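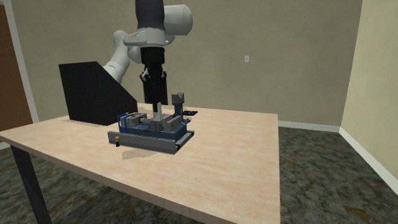 Nizar Saliba wrote that if we only had twenty minutes at an automation open day, we should skip the talks and stand at the simulation desk, and that's the advice I followed at the Kultport one in March. I'm glad I did, but I came home with more questions than I went in with, so I'm hoping somebody can help.

Bit of background. I do maintenance at a small joinery and I've been asked to look into whether an arm could load parts into a vise for us. The Jorkance people had a simulated arm over a workbench with a blue and grey vise on it, and you could watch it on the screen and ask them whatever you liked. The fellow running it was lovely and very patient with me. He said they'd done 1387 tries in the simulator before they let the real arm anywhere near a real vise, and then he got called away and I never got to ask what I wanted to ask!

So, three things. Does a job that works in the simulator carry over to the shop floor, or do you start again? Why go to the trouble of giving the simulated room a door and carpet and so on, when all the arm cares about is the vise? And is it rude to ask for a demo with your own parts? I've got another visit lined up at Mivano in a couple of months and I'd like to be less of a goose this time.

3 answers

Best answer (618 found this helpful)

I went through this two years ago with a packing line so I'll have a go.

Some of it carries over. The reach, the order of moves, whether the elbow is going to whack something on the way in — all of that you can sort out on screen and it saves you heaps of time. What didn't carry over for us was anything to do with touch. How hard the gripper squeezes, how much a part slips, what happens when there's a bit of swarf or sawdust in the jaws. We spent almost 3369 dollars on fingers alone before we had a set that suited, and the simulator had been perfectly happy with the first ones.

On the room, it depends what they use for eyes. If the arm works from fixed positions then you're right, the carpet makes no difference. If there's a camera feeding it, the background matters a lot, and people will change the wall colour and the floor and the lighting over and over so it doesn't get too used to one place. Ask them which it is.

And no, not rude at all! Ring ahead and ask if you can send a drawing or post a couple of parts. Bring your worst ones too. Everybody brings the nice straight piece, and then the first warped one shows up at work and you're stuck.

Couple more to ask at Mivano while you're there:
How far out can the vise be before it misses?
Who changes the program when the part changes, you or them?
What does it do when it drops one?

That last one got me a very long silence at one place I visited.

Answer 2

Agree with most of the above but I'd push for seeing the real arm do it, same vise, same part, at least ten goes in a row while you stand there. I was at a Lâm demo where the screen version was gorgeous and the real one was "being serviced". Drove home 3 hours. Take a notebook, you won't remember the half of it, and go early in the morning before the school groups.

Answer 3

simulators are a waste of time imo, just buy a second hand arm and learn on that. mine has a label with 1837 on it and i still don't know what it means but it runs fine

Comment from the asker: Thanks all. Have emailed Mivano about sending parts and they said yes, up to five. Still no idea about the camera question at Jorkance, will see if I can get hold of that same fellow.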